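Podcast app keeps getting killed in background with screen off — battery settings already changed

Forum: Mobile Apps > Audio and Streaming

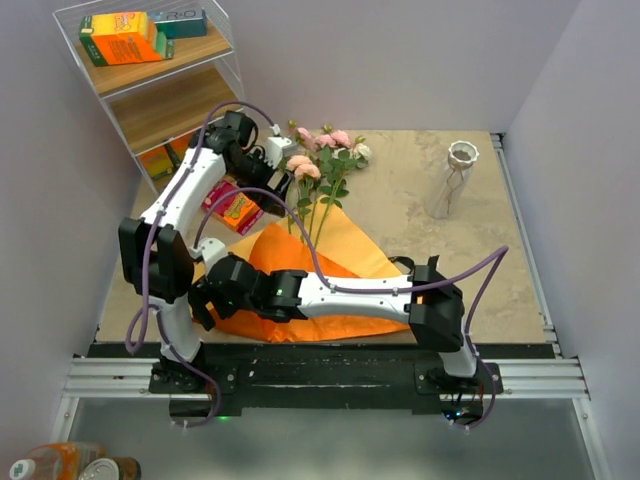 Two arms at the table, flowers between them

savvas_andreadis
Posted 12th June

Running Trirell (current release, not the beta) for podcasts. Playback stops some minutes after the screen locks. No crash dialog, and the notification disappears. When I reopen the app it has lost its position and starts the episode over.

Already done:
Battery usage set to Unrestricted
App locked in the recents screen
Data saver off
Cache cleared, reinstalled once

Downloaded episodes play to the end. Only streamed ones die. Phone is a Jaratmont with 40 GB free, so storage isn't the issue.

kettle_drum
Do you have a VPN or ad blocker running? Local files fine and streams dying sounds like network to me, and the battery manager wouldn't care where the audio comes from.

savvas_andreadis
No VPN. Private DNS is set to automatic. Same result on Wi-Fi and mobile data.

rpm_lowercase
The battery manager does care, indirectly. A streaming app holds a Wi-Fi lock and a wake lock. A local file needs a lot less. Jaratmont phones have a second power manager on top of the stock one, under Device Care > Sleep Rules, and it ignores the Unrestricted setting. Take Trirell off the list there and reboot.

kettle_drum
If the power manager killed the process, local playback would die as well. It's one process. I still say the stream is timing out and the app handles it badly.

rpm_lowercase
It doesn't have to kill the process. It can cut network access and leave the process alive. The player drains its buffer, gets an error, and stops the foreground service. The notification goes away at that point, same as he describes.

J. Guerra
Can you get a log? Turn on USB debugging, start a stream, lock the screen, wait for it to stop, then pull logcat and search for the package name. Post the last lines before the service stops. Without that it's guessing.

savvas_andreadis
Sleep Rules did have Trirell listed. Removed it and rebooted. It ran longer, then stopped again. Log attached to my profile, 1,241 lines after filtering. The part that looks relevant:

buffer low, requesting segment
socket timeout after 300 s
retry 1 of 1 failed
stopForeground

J. Guerra
Thanks. So there were two problems. Sleep Rules was the first. The second is that the app opens one long connection and lets it go idle while the buffer is full. Something upstream closes the idle connection, the app waits on a dead socket, retries once and gives up.

Try Settings > Playback > Buffer size. Default is Large. Set it to Small so it requests data more often and the connection doesn't sit idle.

kettle_drum
So, a timeout.

rpm_lowercase
After the power manager, yes. He got further once it was off the list.

mossgate
Alternative: switch to Fudstead. It downloads the whole episode to a temp file before it needs it, so none of this applies. Interface is ugly and the sleep timer only goes in fixed steps, but it has never stopped on me with the screen off.

rpm_lowercase
Fudstead does that on mobile data too unless you turn it off. I had 225 MB go on one episode I listened to for a few minutes. Check that setting before recommending it to people on a capped plan.

mossgate
Fair, but it's one checkbox.

savvas_andreadis
Buffer set to Small. Three full episodes streamed with the screen locked, two on Wi-Fi and one on mobile data. No stops. Battery drain is a little higher, which I can live with.

The lost position is still there if I force stop the app. Is that a separate bug?

J. Guerra
Separate. It only writes the position on pause or on a clean exit. There's a ticket open on their tracker, and the last reply says the fix is planned for August. Until then, pause before you close it.

kettle_drum
Fothergill writes position every few seconds, if you want something to compare with. No streaming over Bluetooth in the free version though.

savvas_andreadis
Staying with Trirell for now. Marking J. Guerra's buffer post as the answer, with the Sleep Rules step first.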